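Azra Gashi
5 Nov 2021

The sheers in my front room have been up for two tenants and one very long argument with the landlord, and today I am finally dealing with them. Thread, because I have nobody at home to complain to.

2/ Background. I bought four panels of Clola voile in March. They came folded into a packet the size of a paperback and I have not been able to get one back to anything like that size. I would like to meet whoever folds for Clola. I have questions.

3/ The plan was simple. Take them down, wash them, hang them back up damp, let gravity do the ironing. My grandmother did it this way and her curtains looked like a hotel's. Mine look like a hotel's after the guests have left.

4/ Sheer fabric has no front and no back until you have hung it the wrong way round. Then it has a very definite front and the whole street is looking at it.

5/ Sebastian Dumitrescu from upstairs lent me his stepladder and stayed to give advice. He owns blinds.

6/ His advice was to fold each panel in half lengthwise, match the corners, and have two people walk toward each other like a country dance. We did the country dance. The corners matched. The middle had gone off somewhere on its own.

7/ Things voile will catch on, according to my morning: a ring, the washing machine door, the ladder, a thumbnail, the idea of a thumbnail.

8/ Somebody will ask, so: cold wash, 25 minutes, in a mesh bag, hardly any spin. I did one panel on the normal cycle the first time and it came out as rope.

9/ Boris Matić has replied to say I should just buy new ones. Boris, these are 36 dollars a panel and I have already formed a relationship with them.

10/ Measuring update. The window is the same width it was in March. One panel is not the same length it was in March. I have put that one on the end, behind the armchair, and we will speak no more of it.

11/ The only method that works for me is doing it on the bed – lay one layer flat, bring the other over, smooth from the middle out, then pinch an edge and hold on before it slides off the duvet. It always tries to slide off the duvet.

12/ The print does help. If you can line up a leaf on top with the ghost of a leaf underneath, you are more or less straight. If you can see three ghosts you have folded it too many times and should go and have a coffee.

13/ Treasa Ó Dubhghaill wants to know if they are the maple ones. They are ginkgo, Treasa. We had this conversation in the store, next to the sign.

14/ Two panels up, two to go. The ladder is due back upstairs by dinner and I am told there will be more advice.

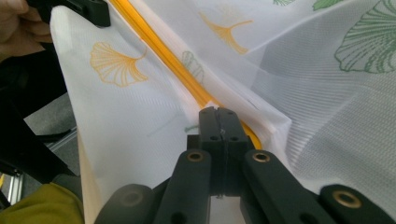
Ginkgo, Treasa. Orange one on the left, and the right side still needs smoothing.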